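Keep the Tool Roll, Lose the Drawer

My flat is in a block put up in 1936, and it has one cupboard that was meant for brooms. When I moved in I did what most people do and bought storage. A plastic crate for the drill, a tin for screws, a drawer unit from Olard that cost £50 and took up the only clear corner of the hall. Within a year every part of it was full and I still could not find the small spanner when the tap dripped.

I now think most of us own too much storage and that it makes us worse at looking after our homes. A drawer hides things. You put a screwdriver in it, then a roll of tape, then the instructions for a fridge you no longer have. The drawer never complains. It closes, and as long as it closes you think you are tidy.

Shops are no help. The last Molance catalogue I was sent in May had page after page of boxes, and boxes to put the boxes in. There was very little on how to choose what goes inside them. I don't blame the firm, which sells boxes, but we have started to treat buying a container as if it were the same job as sorting out the mess.

The tool roll is an old answer and a better one. It is a strip of cloth with pockets. You lay it flat, everything you own is in front of you, and a gap means something is missing. When the pockets are full you have to decide whether the new thing is worth more to you than one of the old ones. I find that decision useful, and a drawer never makes me take it.
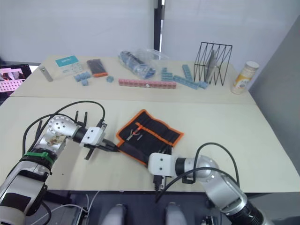 A black tool roll with orange piping.

People object that a roll holds too little. For a joiner or a plumber that is fair, and they should ignore me. Most households, though, need a hammer, two or three screwdrivers, pliers, an adjustable spanner, a tape and a knife. If I need a tile cutter I can hire one on a Thursday evening and take it back the next day. The hire shop on Kalinowski Street has been doing this for longer than I have lived here, and it charges less than I used to spend on things I used once.

The other objection is that cloth wears out. It does. Mine is a Fokura, bought second-hand, and the tie has been sewn back on twice. A split seam can be mended at the kitchen table in an evening. When the runner went on my drawer unit, I was told the part was no longer made.

I would like landlords to think about this too. New flats are sold on their fitted storage, and the rooms get smaller to make space for it. I would take the extra floor and a row of hooks. My roll hangs on one by the front door, and the drawer unit went to the tip last spring.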